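Four weeks on the couch

So I've been quiet on here, and a few of you wrote to ask if I'd given up on the blog. I haven't! I had my gallbladder out in April and then spent four weeks being told by everyone I know to sit down, and it turns out I'm terrible at sitting down.

The operation I'll skip over, mostly because I slept through it. What I wanted to write about is the bit after, when you're home and the get-well cards are up on the shelf and you have no idea what to do with yourself between breakfast and lunch.

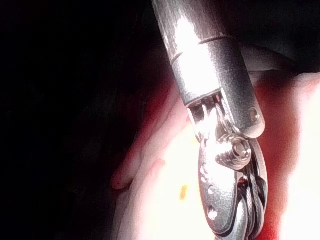
Brushed steel and some very thin cables.

First thing: pillows. I own plenty of pillows and every one of them was wrong. The good one (long, lumpy, smells a bit like a shed) came from my neighbor Hiwot, who left it on the porch with a note saying she didn't want it back. You hug it when you cough. You hug it when you laugh. You hug it when the car goes over the speed bump on Wutau Street, and I will be writing to the town about that speed bump.

Second thing: food. I'd been handed a sheet about eating low fat for a bit, and I'd read it and nodded and then gone home to a fridge full of cheese. My brother-in-law Stijn took the cheese away in a grocery bag and came back with soup. He makes exactly one soup. It has leeks and potatoes and a lot of pepper, and I ate it every day for the first week and was happy to see it every time. Then one evening I was not happy to see it, all at once, and I had toast. If anyone has a plain chicken and rice recipe that doesn't taste like a waiting room, please put it in the comments.

I also lived on those little Dinsa crackers, the square ones. I kept a sleeve of them by the bed for when I woke up at 3 in the morning, wide awake and starving, which happened a lot. Crumbs everywhere. I'm still finding them.

Now, the reading. I had big plans for the reading. Zinash lent me a family saga called Tilurness that she's been pushing on people since last summer, 336 pages, and I thought I'd get through it in two days. It took me almost three weeks! I'd do a page and a half and wake up with it on my face. It's a good book, I think, but I'm a bit hazy on the middle and I may have dreamed the part with the ferry. 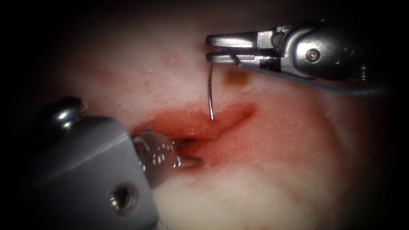
What I could manage was the radio, and walking. They want you up and moving early, just little trips, and at first mine were to the mailbox and back with Themba holding my elbow like I was a hundred years old. Then to the corner. Then to the bench outside Drereck Bakery, where I'd sit and look at the pastries I wasn't supposed to have and talk to whoever else was on the bench. I got to know Amanuel that way. He's there most mornings with a coffee and he had the same thing done years ago, the old way, with a scar he was very keen to tell me all about. I now know a great deal about that scar.

By the third week I'd started counting steps on my phone, and the day I hit 790 in one go I was so pleased with myself that I called my mother, who said "is that a lot?" It was a lot to me, Mom.

The thing I hadn't expected was how grumpy I'd get. The sore part was all right, I'd been warned about the sore part, including the weird ache up in my shoulder that scared me half to death the first night even though it was right there on the sheet. But I cried about a laundry basket I wasn't allowed to lift. I snapped at Themba over the way he loads the dishwasher — he does load it badly, but still. I've said sorry. He's reloaded it the same way ever since.

Anyway, I'm back to picking things up again, carefully, and the tomato seedlings on the windowsill are leggy and cross from being ignored, so that's the next job. I'll put up pictures once they're in the ground. Zinash wants her book back too, and I still have the last chapter to go.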